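Wistari Robotics Board > Manipulation > Methods and results

Thread: Held fixture vs clamped fixture, our numbers (long)

stevero_bench
2020-05-20
Right, I promised I'd write this up, so apologies for the length. We've been trying to find out whether a policy for electrical fitting tasks (floor boxes, faceplates, that kind of thing) gets better if the demos are collected with a person steadying the box by hand instead of having it bolted down. Everyone I know clamps. We clamped for ages too, because it's tidy and the poses are repeatable.

The trouble was that our clamped policy went to bits as soon as the box moved a little. A tiny slip and the arm carried on as if nothing had happened, poking at thin air (or worse, the lid hinge).

So we did 300 demos clamped and 300 held. Same arm, same training settings, same network. With the held ones the person keeps both hands on the box and is told to hold it as they would for a mate, firm but without bracing on the table. Then 50 test runs each, all with the box held.

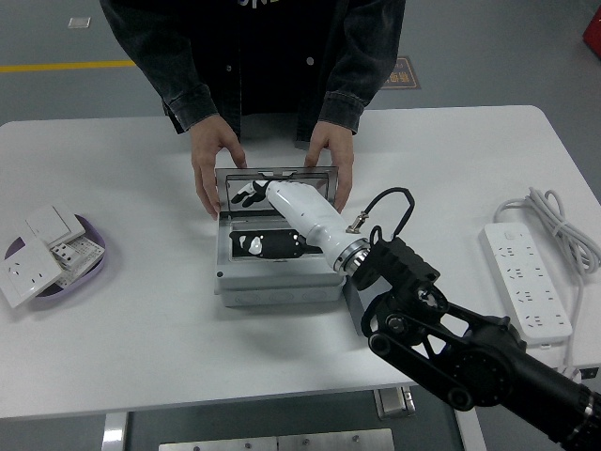
rivbridge_tom8
Testing both of them on a held box seems a bit unfair, doesn't it? You trained one on exactly the conditions you tested on and the other on something else. I'd expect the held one to win before you'd switched anything on. What happens with the clamp back on?

stevero_bench
Fair point, and I should have put it in the first post. With the clamp on, the clamped policy is still better, but only by 2 runs out of the 50, which I wouldn't hang anything on. With the box held, the held policy managed 40 and the clamped one was well under half that. So you give up very little one way and gain a lot the other.

mudlark
Did the same person hold the box for all the demos? People get very good at helping a robot without noticing. I've caught myself tilting a part towards the gripper loads of times.

stevero_bench
Ha, yes, guilty. We swapped people over during the demos, but whoever was holding could see the arm the whole time, so I can't rule out a bit of helpful tilting. Not sure how you'd stop it, short of a blindfold, and I'm not having a blindfolded person next to a moving arm!

krishnan_fan_club
Put the box on a wobbly mount. Springs or a bit of foam underneath. You get the movement, you lose the helpful human, and your hands stay out of the way. I really don't like fingers that close to the tool as routine practice, whatever speed you run at.

rivbridge_tom8
Foam only gives you random movement though. A person pushes back when you press on them. Might be that's the useful bit.

krishnan_fan_club
Might be. Nothing in the first post shows it, which is my whole moan. Without the foam run you can't tell the two apart.

stevero_bench
OK, you've both talked me into a third set. Foam mount, same number of demos, tested clamped and held like the others. I've got a shiny-lid problem to sort out first (the reflections are upsetting our depth readings), so it'll be a few weeks.

mudlark
Matt spray on the lid. Comes off with a damp cloth if you get the chalky sort.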